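3. Towels in the Gitance household survey

3.1 Why towels deserve a section of their own

Of all the textiles we asked people in Skutness to list, towels gave us the richest material by far. Sheets tend to come in sets and go out in sets. Curtains stay up until the room is painted. Towels, on the other hand, drift. They begin in the bathroom, move to the hall cupboard, spend a few years in a sports bag, and end up under a leaking tap or in the boot of a car. Previous work on the life of household cloth has mostly looked at clothing, where fashion and fit decide so much, and we think that has left a wonderful subject nearly untouched.

The full listing covers 1625 towels in 393 households. We counted anything the household itself called a towel, including tea towels and beach towels, but left out flannels and bath mats. A smaller group of 77 households also kept a written diary until the following October, noting each time a towel changed its use or left the home. The diaries were far more detailed than we had dared to hope, and much of what follows draws on them.

3.2 The steps down

Most diary keepers described some kind of ladder. At the top were towels kept for guests, which in many homes were hardly ever washed. Next came the everyday bath towels, then the swimming and gym towels, then a loose group that we call floor towels after the word most people used. At the bottom were rags, usually cut or torn, and at that point many households no longer thought of the cloth as a towel at all.

What surprised us was how rarely a towel moved down because it had stopped working. Old terry cloth often dries skin very well. The loops have been opened up by years of washing, and any softener left by the mill is long gone. Several diary keepers said outright that their floor towels soaked up more water than the ones they used after a bath. The reasons they gave for moving a towel down were nearly all to do with looks: a hair dye stain, a pulled thread along the hem, a greyish tinge, or simply that the other half of the pair had gone missing.

The moves were also seldom decided on. One entry reads, in full, "Used the blue one for the washing machine leak. I suppose it lives there now." We came to call this demotion by accident, and it was the most common kind of move in the diaries. A towel is grabbed in a hurry, it touches the floor, and it never quite returns to the rail, even after a hot wash. Contact with the floor seems to carry a weight that soap does not lift. The same households were happy to dry their faces on a towel that had hung in the bathroom all week.

3.3 The special case of white

White towels follow the ladder differently, and we find this part of the results the most exciting. They make up a large share of the listing, partly through gifts and partly through the old Clonell mill shop, which sold plain white seconds by weight until it closed. Many people in Skutness still own some of these and can pick them out by the flat woven band near the hem.

Two things set white apart. The first is that white towels can be washed hot and bleached, so a mark need not be the end of a career in the bathroom. The second is that they are hard to tell from one another. A striped floor towel is known by everyone in the house, and no one will reach for it after a shower by mistake. With plain white there is no such safeguard. A towel that has been on the floor looks just like one that has not, once both are clean and folded, and even in use the difference can come down to where each one happens to be (Figure 2).

The households had come up with lovely answers to this. Some snipped a corner. Some sewed a loop of red cotton to the hem, or wrote a letter on the label in laundry pen. Others kept the two kinds on separate shelves and relied on everyone to follow the rule, with mixed success – the diaries of homes with teenagers are very good reading on this point. A fair number had given up and treated all their white towels as equal. In those homes the ladder more or less vanished, and towels went from full use to rags in a single step.

Figure 2. Plain white towels in use, one held up and the other lying crumpled on a tiled floor.
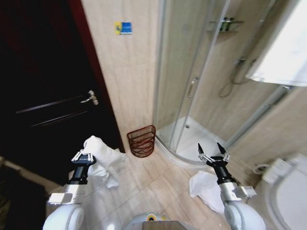
3.4 Leaving the home

Very few towels went into the bin whole. The diaries record them being cut up for cleaning, passed to relatives with a new puppy, packed around crockery for a house move, or handed in at the animal shelter on the harbour road, which takes clean towels of any age. Giving away was more common for large towels than for small ones. Tea towels were nearly always used until they fell apart, and people spoke of them with real fondness, above all the printed ones brought home from holidays.

We had expected the price paid to matter here, and it hardly seemed to. Where people could remember the cost of a towel, the dear ones did not stay at the top of the ladder any longer than the cheap ones. Where the towel came from mattered a good deal more. Wedding presents and towels that had belonged to a parent were held back from the floor for years, sometimes by being taken out of use altogether and put at the back of the cupboard.

3.5 Limits of the listing

The ages given in the listing are mostly guesses, and we have treated them as such. People were good at placing a towel before or after some event, such as a move or a birth, and much less good at naming a year. The diary group was also made up of people who were willing to write about their towels for months on end, so it probably leans towards the tidy. A second round of the listing, begun in March 2024, asks about marking and shelving directly and includes homes with shared laundry rooms, where we expect the problem of look-alike white towels to be sharper still.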